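Household and shop-floor manipulation

Household and shop-floor manipulation is the branch of robotics concerned with everyday handling: tidying, sorting, loading and packing. Fixed machines have long done such work where parts arrive in known positions. Mixed objects in open containers remain harder.

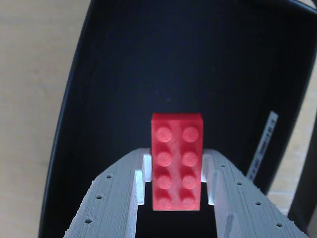 Small rigid parts with parallel sides are the easiest class, as two opposed fingers can hold them by friction alone. Cloth, bags and wet crockery are less tractable. In the Lonanico trials, led by Evangelia Manolakis, a two-fingered arm was given 2,269 sorting attempts; more than 800 needed human help — most of them with soft goods. The later Marchuk trials used the same tasks and reported similar difficulties. 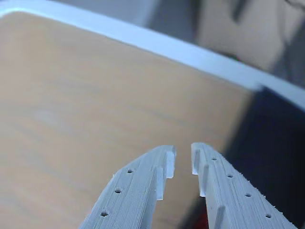

Printed gripper fingers with toothed inner edges, over a wood-grain tabletop.

Unattended use in the home is still rare. The Esska and Jomlow systems both require a person nearby.

See also: Gripper; Bin picking; Domestic robot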